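Clenero Home Help > Laundry & Linens > Folding

How do you fold a shirt on a bed without it going lumpy?
Posted by Gunārs Sakalauskas
193 views, 3 replies

OK so. Moved into a studio in Estthorpe in June, no dining table, no counter worth the name. Only flat thing big enough to fold on is the bed. And it's not flat! Mattress is soft, the sheet slides, every fold I make pulls the sheet up with it.

Been doing it the way the store does, sleeves back, sides in, bottom up. Works on a table at my sister's. On the bed I get one side thicker than the other and the whole thing falls open when I pick it up to put in the drawer. Did 7 shirts last night and redid most of them.

Things I tried:
folding on top of a towel (slid around)
the roll method, ok for T-shirts but everything comes out looking slept in
a cookie sheet, don't laugh, too small

Don't want to buy a folding board if I can help it, got nowhere to store it. Is there an order of doing it that works better on a soft surface? Or do I just live with it. Also does it matter if the sheet underneath is wrinkled, bc mine always is by the time I get to laundry.

Ivars Baranauskienė
Top reply, 32 people found this helpful

Yes it matters. The sheet is most of your problem I think. Fold on top of ridges and the ridges push up into the cloth, then you smooth the shirt and you're really just moving the ridge someplace else.

Before you fold anything: pull the sheet tight from the far side, tuck it, then run your forearm across. Ten seconds. Do it again halfway thru the pile.

Then the shirt. Lay it out and STOP. Most people start folding while it's still bunched. That is where your thick side comes from.
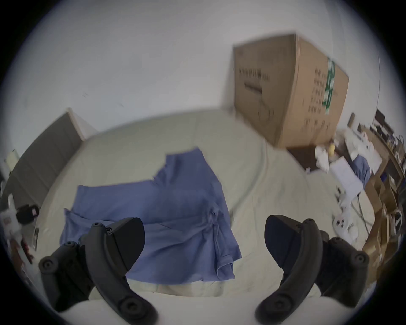

Photo: Clenero Home Help / Linens gallery

The blue cloth there is about where most folks start, and it's too early. It's still wrinkled all over, and there's a bunched fold running down the right side. Bring the left edge over now and you'd have a couple layers on one side and a wad on the other. Look at the sheet too, long creases in it and a thick roll at the near edge. Pull that out first.

What I do:

Pinch the two top corners, or the shoulders if it's a shirt. Lift the whole thing clear off the bed, one shake, lay it back down away from you. Lifting is the important bit. If you drag it the sheet comes along.

Smooth from the middle out with flat hands. Not fingertips, they dig into the mattress and make little dents.

Side in, to about the middle. Hold the fold line down with your other forearm while you do it. On a table you don't need to, on a bed you do.

Other side. Sleeves flat down the back, not across, across makes the lump.

Then thirds from the bottom instead of halves. Half folds flop open on a soft bed. Thirds stay shut.

When it's done don't pick it up by the edge. Slide your whole hand under, palm up, and move it to the drawer like a plate. That's probly why yours fall open, nothing wrong with the folding.

One more. Stand at the side of the bed, not the foot, and don't put a knee on it. Knee goes down, everything rolls toward the knee. Took me years to notice.

Nekberg
Reply

get a board. or cut one out of a cardboard box, same thing, slides behind the dresser, costs nothing. I fold 51 items a week for a family of five and would not do it on a bare matress for money

Gunārs Sakalauskas
Reply to Ivars Baranauskienė

Tried it tonight. Lifting instead of dragging, huge difference. Thirds also good. Still getting a bit of a lump at the collar but that might be the shirts, they're the heavy kind. Will try the cardboard thing too if I can find a box big enough, recycling already went out ugh.

What about button-downs, do you do all the buttons or just some?

Ki
Reply

Top one, the middle one, and the last one. All of them if it's going in a suitcase. And face down when you fold it, I didn't see anyone say that. Buttons on the bed side, back facing up, then flip it at the end.

For the heavy collar lump, pop the collar up, smooth under it, lay it back down before you start. Ironing it helps but who has time

Last edited 25 December 2024

Related threads
Fitted sheet won't stay on deep mattress
Towels, thirds or halves
Drawer too shallow for sweaters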